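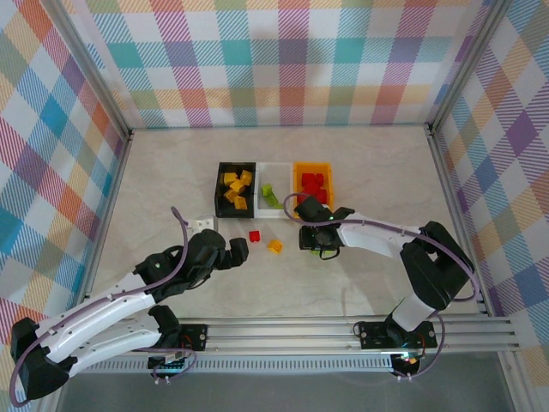

Last modified: 01/04/2025

I've moved the blocks to one bin per colour. Yellow goes in the black bin, green in the translucent white one, red in the orange. Matching bins would be tidier, but these three are the same length – 170 mm – and sit side by side in a row.

One red and one yellow cube are still on the floor. The yellow ones go in loose, studs any way up. Stacking them took 22 minutes in January and gained me no space.

Next job is labels, probably Jemstead.

Filed under: Sorting & Storage
2 comments · Share this post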